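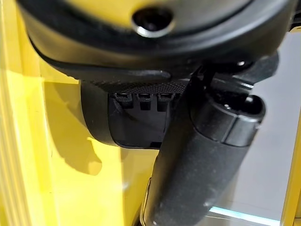 Black handle and slotted block against the yellow body, seen from the wrist of the arm.

Call for participants: user trial of the Orneck gripper kit

Zesari is looking for 11 workshops, college departments and small firms to take part in a paid trial of the Orneck gripper kit. The kit fits a light robot arm and consists of a gripper, a wrist camera, a mounting plate, cables and control software. The trial starts in September and runs for 30 working days at your own site.

What the trial involves

Participants fit the kit to their own arm using the printed manual. They then run a fixed set of handling tasks with the objects we supply, followed by tasks of their own choosing. Each session is recorded through the wrist camera and entered in a short log. Faults are to be reported on the day they occur, including those you were able to fix yourself. Please do not alter the fingers or the camera bracket without asking first.

Who can apply

You will need an arm with a standard tool flange, a guarded work area and a current risk assessment. One named operator must be available for the whole trial. Experience with robot arms is required; programming experience is useful but not essential. Sites that took part in the Ñahui trial may apply again.

Payment and equipment

Each site receives £1,640, paid in two parts: half on completion of the fitting report and half on return of the kit. Carriage is paid by Zesari in both directions. The kit remains our property and is insured by us while on your premises. Sites wishing to keep it afterwards may buy it for £1,036 excluding VAT.

Data

Recordings are used to revise the software and the manual. The camera must be positioned so that staff cannot be identified. Log sheets are stored at our Sastovham office under a site number only.

How to apply

Send one page stating the make and model of your arm, the work you would use the kit for and the name of your operator. Mark it for the attention of Leidy Cuervo, Trials Office, Zesari, Sastovham. Applications close on Aug 1, 2018. Late applications will be placed on the reserve list.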